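Foro Bretance > Manipulación > Recogida de datos
Tema: Demostraciones bimanuales, ¿cuántas y con qué fondo?

kwchou
Llevamos 480 episodios teleoperados para la tarea de cocina de juguete y la política falla al soltar sobre la cazuela. Mando un fotograma de la muñeca derecha. 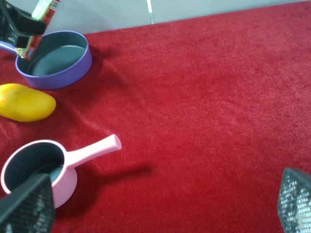

El criterio de segmentación es lo que más dudas me genera. Ahora cortamos por apertura de pinza. Con el paquete rojo colgando sobre el borde de la cazuela morada, dos anotadores ponen la etiqueta "colocar" en puntos distintos.

pastor_2
Yo revisaría antes la tela. Paquete rojo sobre fondo rojo, mal contraste.

Sze-wing Tsang
No lo veo. En Cleslow cambiamos el fondo en 2000 episodios y el error de suelta siguió igual. Miraría las sombras: el mango de la cazuela rosa proyecta una bien larga.

kwchou
Adjunto otro fotograma, mismo sitio. 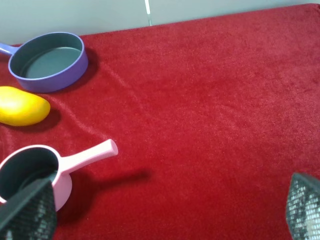 Cámara de muñeca, sin paquete a la vista. Cazuelas y mango amarillo a la izquierda.

pastor_2
Pues todo a la izquierda. ¿Aleatorizáis posiciones?

kwchou
Solo en 121 episodios. El resto usa la plantilla de Stondow.

Sze-wing Tsang
Entonces empieza por ahí. Lo de la tela sigo sin comprarlo.

pastor_2
Haced la ablación y lo vemos. Mismo número de episodios en las dos ramas, por favor.

kwchou
La lanzo el domingo.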